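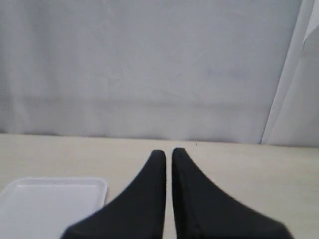

Triltorport is a small river port and market town, known mainly for its trade in kitchen and table metalware. It stands on the east bank of the Skanero, 12 kilometres above the point where the river meets the Brudach canal. The parish had 513 households at the last local survey.

Name and early history

The second part of the name refers to the landing place below the church. The first part is of uncertain origin. Older maps show the settlement as two separate hamlets, Upper and Lower Triltor, joined by a ferry lane that is still in use as a footpath. Most of the early trade was in salt, hides and barrel staves. Tinsmiths settled in the lower hamlet because the barges that carried salt upstream could bring back sheet metal at low cost.

The tinsmiths worked from their own homes and sold from the front window. They made measures, funnels, milk cans and lamp bodies, and mended whatever was brought to them. A rule of the market required every measure to be checked against a set kept in the church porch. Three of the original measures survive — a fourth was lost when the porch was rebuilt.

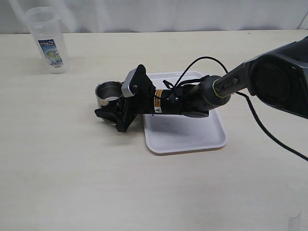
The Kerekes works

The largest employer was the Kerekes works, which opened on the site of a disused malt house and took in many of the home workers. At its height it had 46 benches. It began with tinned iron and moved to stainless steel after the railway branch was built. Its catalogue was plain and changed little: pots with rolled rims, cups, ladles, strainers and a lidded pail sold to dairies. Goods were stamped on the base with a small barge.

The works closed after a long decline in orders. The main building was divided into workshops and flats, and the yard is now a car park. Pieces with the barge stamp turn up at local sales, usually at modest prices.

Views differ on why the trade failed. The usual account blames cheaper goods from elsewhere.

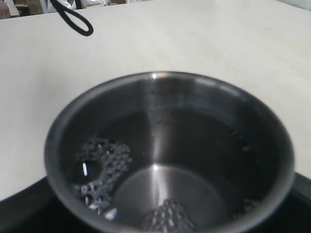
Etelka Antal disagrees, arguing that the firm was still selling well when the canal locks were shut for repair, and that the cost of moving sheet metal by road did the damage. Her account relies on the lock-keepers' books, which have gaps.

Market and fair

A general market is held in the square below the church. The metalware fair takes place in July and lasts three days, with stalls along the old ferry lane and mending done on the spot. The parish museum, in the former toll house, keeps the surviving measures, a bench from the Kerekes works and about 200 stamped pieces.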